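Workshop Tips: Sharing a Bench Room with the Arms

Updated 2018-04-30 by Odette Charpentier, Rernbridge training workshop

We used to stitch practice pads by hand, all of us hunched over like a row of disappointed cobblers. Now a pair of arms does the stitching and we do everything else, and there is more of everything else than the brochure let on. These tips are for whoever joins the bench next.

Setting up

Put the pad down flat and press the corners. A pad that rocks will be blamed on the software for an hour before anyone lifts it up to look.

Light the middle and leave the edges alone. Guerreiro from the night bench likes every lamp on, and then complains about glare off the metal.

Keep one thread colour per session. Write it on the Firkolance sheet before you start, while you still believe you'll remember.

Reading the pad 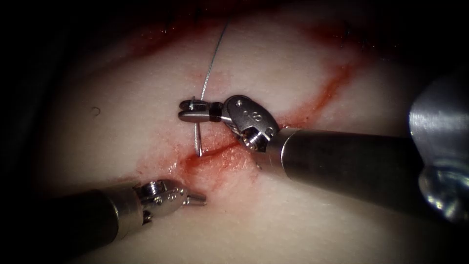

Old pads are the thrifty person's friend and the note-taker's enemy. We get as much use out of each one as we can, as a fresh box costs more than the staff biscuits for a year. The trouble is knowing which cut you are writing about. With the needle going in at the upper edge of a short red slit, and a long red smear running right across the pad further up, it is very easy to log the wrong line. Draw a quick map on the sheet first. Mine look like a child's drawing of a railway and they work perfectly well.

Blot stains with kitchen paper between runs. Don't rub. Rubbing turns a neat spot into a pink weather system.

Watching, which is the job now

My hands used to ache by teatime. These days it's my neck. Raise the screen until you can see it with your chin level, and swap seats after 33 minutes. The number came from Banum, who plan our shifts, and I've stopped asking.

Keep your hand near the stop button and your tea well away from it.

Say aloud what you see: "needle held", "thread snug". You'll feel daft for the first 2 days.

When the thread goes from one tool to the other, look for slack before you look at the needle. A loop lying on the pad is tomorrow's knot. 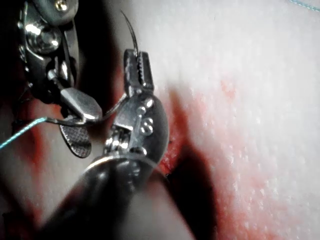
Keeping your hand in

Stitch one pad yourself each week. We let this slide until October, when the arms were off for servicing and 11 of us stood about trying to remember how to tie off. Banum now gives us a paid hour for it, after only one fairly loud meeting.

Cleaning up

Count needles out and count them back in. Magnet on a stick for the floor, never fingers.

Wipe the jaws with a soft brush, working along the teeth. An old toothbrush is fine if you label it, and please do label it.

The arms are due a check at 3,000 stitches. There is no such figure for the rest of us, though I have put it in the suggestion box.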